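Trorden suturing cell back in service after wrist and cable work

Dec 28, 2020

The robotic suturing cell at the Khasawneh Laboratory in Trorden is running again after a scheduled teardown of both instrument arms. The work covered replacement of the drive cables, a new homing routine for the wrists, and a full recalibration between the arms and the cameras. The laboratory released its service notes last week.

The cell, known in-house as Pornum, uses two arms to place and tie interrupted sutures. One arm carries a grasper for tissue and thread. The other carries the needle driver. Both instruments are cable-driven, with the motors mounted well back from the tip and thin steel cables running down the shaft to the wrist and jaws.

The layout keeps the working end small. It also means that any stretch in a cable shows up as an error at the tip that the motor encoders don't see. By the end of the fall run the needle driver was landing to one side of its commanded position whenever the wrist was rolled past a certain angle, and the operators had begun correcting for it by hand. 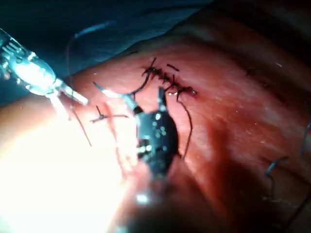 6 min read

With the needle in the jaws, small errors at the wrist become larger ones at the needle point. The curved needle extends out to one side of the driver, so a wrist that is slightly off in roll moves the point along an arc. The service notes put most of the fall position errors down to this effect, and only a minor share to the arms themselves.

The cell had logged 3455 stitch cycles since August when it was taken down. A cycle is counted from the first needle pickup to the second cut tail, whether or not the knot is later accepted. Cycles stopped by the operator are counted too, as the cables have still been loaded.

Cable replacement

Work was done by Skultero, the service contractor that has looked after the cell since it was installed. Each instrument was removed from its carriage, cleaned and opened at the rear housing. The cables were changed in matched pairs. Earlier practice was to change only a cable that measured slack, but a new cable working against an old one tended to pull the wrist off center within a few days.

New cables were cycled unloaded through the full range of wrist pitch, then yaw, then jaw opening. Tension was checked and reset, and the sequence was repeated. The instruments were left overnight before a last tension check. Two cables on the needle driver had settled overnight and were reset. None of the grasper cables had moved enough to need it.

The pulleys in both wrists were inspected under magnification. One on the grasper had a worn groove and was replaced. The notes list the part as a likely cause of an intermittent hitch in jaw closing that had been reported in August and never reproduced on the bench.

Jaw faces were checked for wear with a short length of suture thread. The thread was gripped and pulled to a set load at three places along the jaw. A slip at the base of the jaw is tolerated. A slip at the tip fails the instrument, as the tip does nearly all the work in picking up a tail. The needle driver passed. The grasper passed after its jaws were dressed and realigned.

Homing

Until this service, each wrist was homed by driving it gently to its hard stops and taking the midpoint. The method is quick, but the result depends on cable tension, and the home position drifted as the cables stretched.

The replacement routine, version 2 in the lab's records, uses a fixture that holds the wrist body square while the jaws close on a ground pin. The offset is read directly and stored against the serial number of the instrument. It takes longer, and an operator has to fit the fixture. It is now required whenever an instrument goes on or comes off a carriage, and at the start of each week of running.

Operators had asked for a quick check that could be done without the fixture. The notes allow one: the jaws are closed, the wrist is rolled slowly through its range, and the tip is watched against a fixed mark. If the tip wanders visibly, the fixture comes out. If it doesn't, the cell may be run until the next weekly homing.

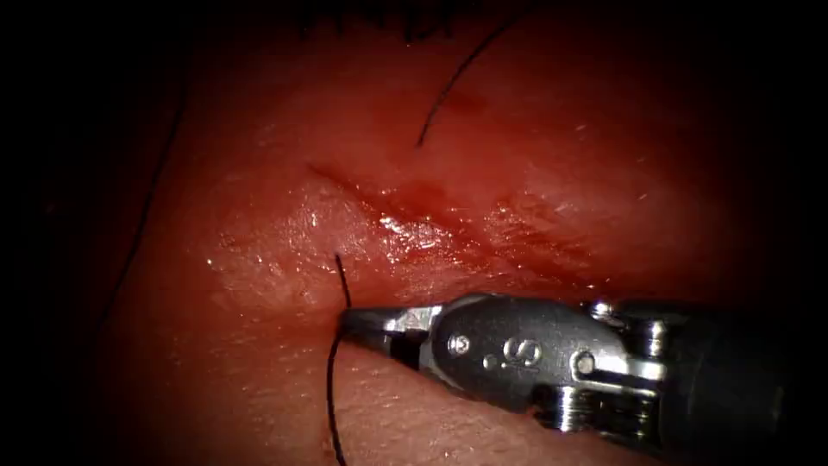 Instrument jaws closed at the lower edge of the incision, with black thread crossing the tip.

Thread contact at the jaws is one of the things the new settings were chosen to handle better. With the old cables, closing force at the tip varied with wrist angle. At some angles the jaws held thread firmly, and at others the same command let it slide. Closing force is now set from a table measured on each instrument after the cables have settled.

The table has to be rebuilt whenever a cable is changed or retensioned. Skultero supplies it as a file with the returned instrument. The control software refuses to enable an arm if the file and the instrument serial number disagree, a check added after a grasper file was loaded to the wrong arm in August.

Calibration

Recalibration took most of a day. The arms were moved through 194 poses over a flat target, and the tip position found in the camera view was compared with the position computed from the joints. Poses were spread through the working volume, with extra ones close to the target surface, where most of the stitching is done.

The first pass was discarded. Glare from the target plate had shifted the detected tip in a group of poses on one side, and the fit had bent to suit them. The light was turned down, the plate was replaced with a matte one, and the pass was run again from the beginning. Residual error on the second pass was even across the volume.

Glare remains an issue in normal running. Glossy surfaces close to the light can wash out a good part of the view, and a polished instrument throws highlights that move with the wrist. The lab has asked operators to set the light with both instruments already in position. Setting it on a bare surface and then bringing the arms in gave a picture that looked correct at first and clipped as soon as the silver grasper came under the lamp.

The relation between the two arms was calibrated separately. Each instrument touched the same set of raised points in turn, and the difference between the two readings was used to correct the second arm to the first. Handing a needle or a tail from one tool to the other depends on this figure more than on the accuracy of either arm alone.

Acceptance run

The cell was returned to the lab after an acceptance run of 300 cycles with no change to homing, tension tables or calibration along the way. Interrupted stitches were placed along prepared slits and checked for spacing and knot security. Loose tails were to be left where they fell unless they reached the work area, so that the operators could see whether stray thread caused any false pickups.

It caused a few. In each case the grasper closed on a cut end lying near the live strand, and the cycle was stopped by the operator. The thread detection was left alone, as it was outside the scope of the service. Clearing cut ends between rows has been added to the operating sheet as an interim step.

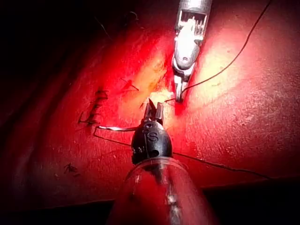
Running checks from now on

The daily sheet has been shortened. Operators wipe down both instruments, inspect the jaw tips for trapped fiber, run the roll check and confirm that the tension file matches the instrument. The results go in the cell log with the cycle count. The older sheet also asked for a manual feel of each cable at the rear housing. That entry has been dropped, having produced different answers from different operators.

Thread spools and needles are to be kept off the arm carriages. A length of suture was found wound around a carriage bearing during the teardown, well away from any cable but close enough to the travel limit switch to be worth noting.

A spare needle driver has been ordered so that the cell can keep running while an instrument is away for cables. It will be homed and given its own tension table on arrival, then stored with the fixture.

Skultero will recheck tension on both instruments after the first month of running. The interval for the next full cable change has not been set. The lab intends to base it on the weekly homing offsets, which are now being stored for each instrument, and will keep the old calendar interval in place until enough of them have been collected.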